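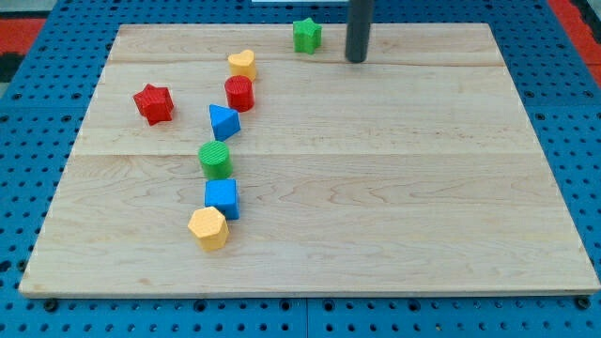
Three-plank board in pale wood on the blue pegboard, coloured shape blocks on it.

Oct 28, 2018
Finishing bench. Water-based oil, second look.

Keisha came back from the Gerkport trade day with a tin of Lusura and a leaflet. The leaflet says one coat, dry to the touch in 16 hours, no grain raising, "resists all household liquids". I have read that sentence on every tin I've opened in my working life and I have yet to meet the household it was tested in.

Still, we are nearly out of the Rosser oil and the price has gone up again, so it gets a fair go.

Offcuts used: maple, beech, one bit of ash with a bad corner. All from the rack by the door, so they've been in the shop long enough to settle. Planed, then sanded 100 and up to 400 on half of each piece. The other half I stopped at 100 on purpose. The leaflet says to go no finer than that or the oil won't bite. Despina thinks this is so people use more of it. I think she may be right but wrote it down as a thing to check.

Stirred, did not shake. Skin on the top of the tin already, and this is supposedly a fresh one. Picked it off. Asked Keisha whether the seal was whole when she opened it and she couldn't remember.

Put on with a folded rag, left, wiped back. It goes on thin and looks milky, then clears. Smell is mild compared with the Rosser, I'll give it that. You could work next to it without a headache. The colour hardly changes on the maple, a bit warmer on the beech. If somebody wants pale wood to stay pale that is a real point in its favour.

Grain raising: yes, it does. Plain as anything on the ash and easy to feel on the beech. The maple came off best but it is still not what I'd call smooth. The 100 half is worse than the 400 half on all of them. Anything with water in it is going to do this and I don't see how they can print otherwise. Wetting the wood first, letting it dry and knocking it back would probably sort it, but then you've added a day and the one-coat promise is gone.

Drying: looked at them after the full 16 hours. Maple and beech dry. Ash still tacky along the bad corner, where I expect it pooled and I didn't wipe it well enough. My fault or the oil's, can't say. Shop was cold overnight as well. I'd want to repeat that before blaming the tin.

Liquids: put drops of water, tea, cooking oil and vinegar on each half and covered them with jam jar lids. Water left nothing. Tea left a ring on the 100 halves and a fainter one on the 400 halves. Cooking oil made a dark patch that had faded by the afternoon, though I can still find it if I tip the piece to the window. Vinegar dulled the surface on the beech. So that is "all household liquids" except tea and vinegar, and I'd keep an open mind about the cooking oil.

To be fair to it, the Rosser does not do well with tea either after a single coat. We always give that two and then judge it. I should have run a Rosser piece next to these under the same lids and I didn't, because I'd used the last clean offcut of beech for a clamp pad. Do this properly next time. Without it all I really know is that the leaflet is optimistic.

Coverage: can't say anything useful. Pieces too small and most of it went into the rag.

Dramon rang in the middle of this wanting to know if we'd take a 700 ml tin of their hard wax to try for free. Said yes. Free tins tend to turn into orders if you aren't careful, so whoever opens it, please write the result here and don't just say it was nice.

Rags: Despina has hung them flat outside over the rail. The leaflet says nothing about rags anywhere, which I don't like. Treat them the same as any other oily rag until somebody shows me it's safe not to. Not in the bin, not in a heap.

To do
— one coat against two, same wood, 400 only
— wet and knock back first, see if the grain stays down
— Rosser alongside, same drops, same lids
— coffee and red wine as well as tea (Keisha)
— repeat the ash away from the cold wall
— ask the supplier how old that tin was

Lids are not washed yet. The one with the vinegar has gone rusty inside, don't use it again.

Later: Despina rubbed the beech with a damp cloth and says the dull spot is smaller. I looked and couldn't see any difference. We've left it on the sill with her pencil line round it.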